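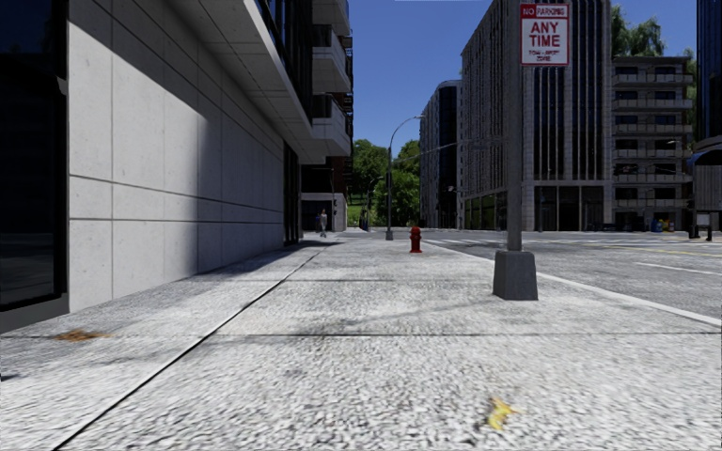 Simulator view, pavement run with the no parking sign and hydrant.

Delivery robot in simulation keeps emergency stopping on an empty stretch of pavement
Posted by Anikó Somogyi, 9 Jul 2020

We are testing the Huvent navigation stack on a simulated sidewalk robot before we let the real one out. On a straight bit of pavement it brakes hard, sits there until the timeout and then asks for a remote operator. The log says "obstacle, class unknown, height 0". It happened on 6 out of 40 runs, all with the low sun preset. Nothing is standing in its path when it stops. There are a few scraps of litter and the shadow of a sign pole, and that is it.

I have turned the obstacle threshold up and it made no difference. The crossing is worse. It will sometimes stop part way over, and on the real machine I would call that a safety fault.

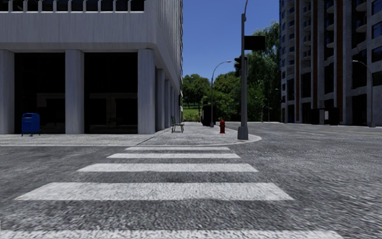
The crossing, seen from the road.

Settings are default apart from the speed limit. Has anyone had this?

Anatole Hoarau
Yes, with the Drelto planner, same log line. Height 0 means the depth side sees flat ground and only the colour camera is complaining. Your obstacle threshold only applies to depth, so changing it does nothing. Look for the ground segmentation confidence instead. Ours was treating hard shadow edges and bits of litter as holes or kerbs.

Save the segmentation output for the 4 seconds before each stop and play it back. If the flagged patch follows the edge of a shadow, you have your answer. Then run the same route with shadows switched off and compare.
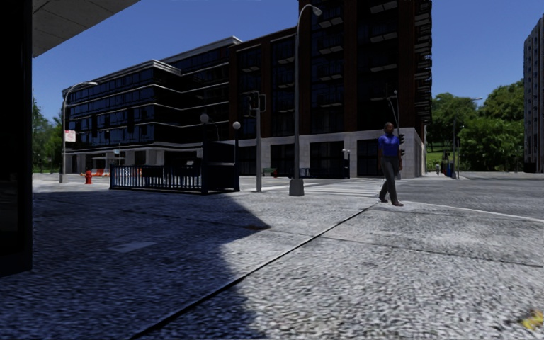 Do the comparison with pedestrians in it as well. It is easy to make the false stops go away by making the robot less fussy in general, and then it brakes late for a man walking across its path. We did that in November and had to roll it back. Keep the person detector on its own channel and don't touch its limits.

For the crossing, don't let a height 0 report trigger a full stop by itself. Ours slows down and needs depth to agree, but drop-offs are still handled separately.

Venkataraman
just reinstall, worked for me

Hadiro
Reinstalling puts the config back to default and hers is nearly default already. I'd check the camera exposure too. Ours was fixed at 3,000 microseconds and the sunny concrete was washed out to plain white.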